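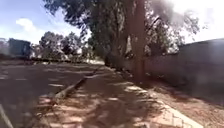 Shade segment, Wureck route: notebook entry, April

Category: Field Notes / Outdoor Navigation

Entry by Tyra Eide. Read and initialed by Clotilde Hervieu.

Purpose. To establish whether the revised ground classifier, called Prelitz in the code and in this notebook, holds a steady estimate of the drivable surface on a footpath under broken tree shade. The previous version marked the edges of strong shadows as steps or curbs and stopped the platform. The revision was written by Darius Matei and merged before this session.

Site. The segment is the straight footpath beside the asphalt. It was selected by Veerle Visser from the route survey for the following reasons. The path is wide and its concrete is a light sandy brown, so that the contrast between sun and shade is high. There is a real curb on the left, low and pale, with sun along its top edge. On the right there is a narrow concrete edging, then bare dirt with leaf litter, then the gray wall. A large tree stands in the dirt at the right edge of the path. The classifier therefore has true borders on both sides and a great many false ones between them.

The painted lines on the asphalt are also of interest. The old version sometimes took white paint for the top of a curb. They lie outside the path and should have no effect on steering, but they are to be scored all the same.

Method. The platform (Windar, the four-wheel base) was driven along the segment 10 times under its own control, with Mirsad Zupan walking behind and holding the stop switch. Speed was fixed at the lower setting. Both classifiers ran on the same input during every pass. Only the output of Prelitz was sent to the planner. The old classifier was logged and otherwise ignored.

Every stop was entered on the paper sheet with the pass number and the time of day. A stop is called false when the ground ahead is clear and flat to the eye of the person walking behind. Mirsad made that judgment on the spot, before looking at any output. Clotilde has asked that this order be kept in all later sessions, and I agree with her.

After the passes, 3,266 frames were kept for scoring. Frames taken while the platform was being turned at either end were removed. Labels were drawn by Veerle and checked by me. Where we disagreed on the position of the right-hand edging, usually under leaf litter, the strip in dispute was left unlabeled and does not count for or against either version.

Results. Prelitz produced 3 false stops over the full set of passes. The old classifier would have called for 114. The second number comes from replaying the log through the planner and is not a count of real stops, because the platform did not act on it. The two figures should not be placed side by side in the report without that remark.

All three false stops occurred while the platform was heading toward the bright end of the path. In each case the estimate of the surface grew shorter over several frames until the planner no longer had enough free ground to continue. The replay shows no invented step or curb at those moments. The classifier simply lost confidence in the pale area ahead. This is a different fault from the one the revision was meant to remove, and it should be given its own line in the issue list.

The left curb was found on every pass and its position was steady in sun and in shade. The right-hand edging was weaker. At the foot of the tree, where the dirt comes up to the path, the estimated border drifted outward onto the dirt on several passes. The planner keeps a fixed margin and the wheels stayed on the concrete. I do not consider this acceptable for a narrower path.

Paint on the asphalt was labeled correctly as flat ground by Prelitz in all scored frames. The old version was mixed, as before.

Discussion. Darius attributes the improvement to the change in the training set, in which each ground patch is shown under several artificial shadow patterns with the same label. I think this likely, but the session does not prove it. The revision also changed the way successive frames are averaged, and averaging alone would suppress some of the false stops. The two changes have to be separated before anything is claimed for the method. Darius will prepare a build with the old training set and the new averaging, and a second build with the reverse.

Mirsad notes that branch shadows move when there is wind and that none of our scoring takes wind into account. We have no wind record for this session. A hand meter is to be signed out from the Picard store and a reading written on the sheet before every pass.

Open items.

Run both separated builds on the logged input first, then on the platform. (Darius)

Score the drift at the right-hand edging as a distance, not as pass or fail. (Veerle, Tyra)

Repeat the bright end of the path with exposure held fixed, and again with it left free. Compare how far the surface estimate reaches in each case. (Mirsad)

Correct the caption of the results table in the draft so that replayed stops and real stops are in separate columns. (Tyra)

Paper sheets are in the Wureck binder, behind the route survey. Logs have been copied to the group drive and checked against the originals. C.H.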